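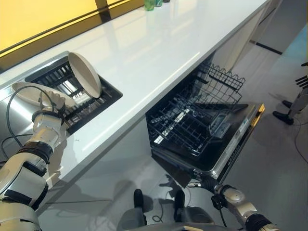 Kitchen counter, sink on the left side.

Ticket 387 - Knocking in the water pipes when the faucet is closed
Opened by: Jolien Claeys
Product: Ketent pressure regulator
Status: closed

Message from Jolien Claeys, 9:10
Good morning. In July we let install a Ketent regulator on the main water line of our house. Since some weeks we hear a hard knock in the wall each time the kitchen faucet is closed. It is one strong knock and then a few smaller ones. In the bathroom upstairs it is less, but I can hear it when I close the shower quickly. The dishwasher makes it also, mostly at the end of filling.

I have read the booklet and I checked that the main valve is fully open. The gauge on the regulator shows 5 bar when all water is closed. I do not know if this is a normal value. My brother Kobe thinks that the pipe is loose in the wall, but I would prefer not to open the wall before we are sure. 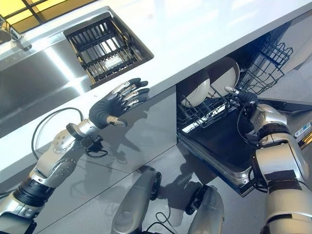
Sink with faucet and dish basket.

Reply from Joris Smits, Magbanua support, 10:25
Hello Jolien, thank you for the clear message. What you describe is usually called water hammer. When a valve closes fast, the moving water must stop at once and the pipe gets the shock. With a higher pressure the shock is stronger.

Please do the following and write down the values:
1. Close all faucets and wait until the dishwasher has finished.
2. Read the gauge.
3. Open the kitchen faucet fully, cold side, and read the gauge again.
4. Close it slowly, then once quickly, and listen if there is a difference.
5. Repeat with the warm side.

Do not turn the adjusting screw yet.

Message from Jolien Claeys, 13:40
Here are my results. Closed: 5 bar. Cold side open: a little under 4, the needle trembles. Closing slowly gives no knock, closing quickly gives the knock. The warm side is the same but softer. I did each test two times.

One more thing I noticed - in the morning the needle is higher than in the evening, although I did not touch anything. Can this be a fault of the regulator?

Reply from Joris Smits, 14:15
It can be the supply from the street, which changes during the day, but a good regulator should hide most of this. I have asked my colleague Hilde Timmermans to look at your values. She thinks the strainer before the regulator is dirty or the seat does not close well. Do you have the version with the clear cup or the metal one?

Message from Jolien Claeys, 14:50
The metal one. Kobe can come tonight with the correct wrench.
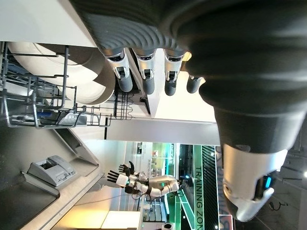 Cleaning the strainer (instructions from Hilde Timmermans)
Close the main valve and open the kitchen faucet to release the pressure. Put a bucket under the regulator. Unscrew the metal cup by hand or with the wrench, take out the strainer and rinse it with clean water. Look at the rubber ring - if it has a cut or is flat on one side, it must be replaced. Put all back, open the main valve slowly, and turn the screw to the left until the gauge shows 3 bar with all faucets closed.

Message from Jolien Claeys, 20:30
It is done. There was sand in the strainer and the ring was flat on one side, so Kobe used the spare ring from the box. The gauge now stays at 3 bar. The kitchen gives no knock anymore. The dishwasher still gives a small one, but we must listen for it. I will write again if the value goes up by tomorrow morning.

Message from Jolien Claeys, 7:55
Still 3 bar this morning. You may close the ticket. Can I order two extra rings?

Reply from Joris Smits, 9:05
I have put two rings in the mail, no cost. Ticket closed.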